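Plermont Animal Shelter

The Plermont Animal Shelter is a municipal animal shelter serving the city of Plermont and the neighboring townships of Bemis and Dostlow. It takes in stray, surrendered and impounded animals, operates an adoption program, and issues pet licenses on behalf of the three local governments. The shelter is run by the Plermont Department of Public Services under an agreement renewed every five years.

History

Plermont had no shelter of its own until the city converted a former road maintenance depot on Bemis Road. Before that, stray dogs were held in a set of outdoor pens behind the public works yard, and cats were not accepted at all. The depot was fitted with indoor kennels, a drain system and a small examination room. It opened with space for 24 dogs.

Bemis joined the arrangement first and Dostlow followed two years later, after its own pound was closed for failing a state inspection. The combined intake soon exceeded what the building could hold, and for several years the shelter rented overflow kennels from a private boarding business.

An expansion known as the Phromma Wing was completed on the east side of the property. It was named for the Phromma Fund, a local charitable trust that paid for most of the construction. The wing added a separate cat area, isolation rooms for sick animals and a public lobby with its own entrance. Total capacity rose to 168 animals.

Facilities

The original depot building is still used for dogs. Its kennels are divided into a general section, which visitors may enter during open hours, and a holding section for animals under quarantine or involved in legal cases. Two fenced exercise yards lie to the north, separated from the road by an earth bank put up after complaints from nearby homes about barking.

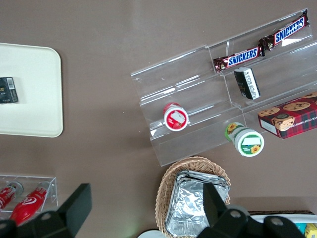 The Phromma Wing houses cats, rabbits and other small animals. Surgical work is done on site by a contract veterinarian, chiefly spaying and neutering before adoption. Emergency cases outside working hours are sent to a clinic in Dostlow. The shelter does not accept horses or farm animals, which are referred to the county.

Intake and adoption

The shelter took in 2342 animals in the last full reporting year. Of these, 737 were returned to their owners, a figure the department credits mainly to microchip scanning and to the licensing program. Cats make up the larger share of intake, with the highest numbers in late spring and summer. January is usually the quietest month.

Stray animals are held for five days, or eight if they carry a tag or microchip, after which they become the property of the city and may be offered for adoption. Adoption fees cover vaccination, a microchip and surgery. Reduced fees apply to older animals and to pairs adopted together.

Animals may also be transferred to rescue groups outside the area. Transfers became more common after the city council adopted a policy against euthanasia for lack of space - a practice the shelter had used in earlier years, mostly for adult cats.

Licensing and enforcement

Dogs over four months of age must be licensed in all three jurisdictions. Cat licensing is required in Plermont only. Field officers based at the shelter respond to reports of bites, neglect and loose animals, though Dostlow handles its own noise complaints. Appeals against impound fees are heard by the city clerk's office in Plermont, including those from township residents.

This article was last reviewed on March 9, 2026.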